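Flosunia play kitchen - progress report for the Dewan small grants fund
2026-08-26
From: Eyvindur Hallgrímsson, Trivoneck

Hello again! Time for an update on the pretend kitchen you helped us pay for, and I'm happy to say most of it is in good shape. When I wrote in March we had a pile of donated bits and a lot of ideas. Since then I've sorted through 263 donated and bought pieces, thrown out the cracked ones (sorry, teapot) and started putting together table sets that a small group can share without anyone's elbow going into the soup.

The set I've spent the most time on is the mixed breakfast-and-lunch one. It has dishes in soft colors, fruit in different sizes, and the ketchup bottle, which I wasn't going to include until my own kids went straight for it.
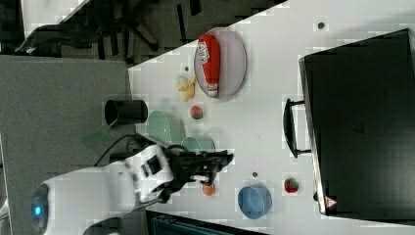 I've also stopped trying to match everything. My first plan was one color per set, very tidy on paper, and it made for a dull table. Pink next to green next to blue looks a lot more like a kitchen people use, and it's cheaper too - I can fill gaps with whatever comes in.

The other change is more cleaning-up things. Our partner group in Dikirdale asked for them after borrowing a set for 9 days, so sponges are going in alongside the food and dishes.

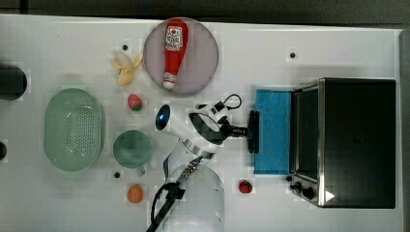
On money, we're fine. Storage tubs came in under budget and I'd like to put the difference toward more mugs and bowls, if that's okay with you. Of the 60 tubs ordered, two arrived with split lids and the shop is replacing them.

Still to do: labels for the tubs, a checklist for borrowers, and a decision about the banana, whose peel gets a lot of handling and may need a spare. I'll send the receipts separately once the last one turns up.

Eyvindur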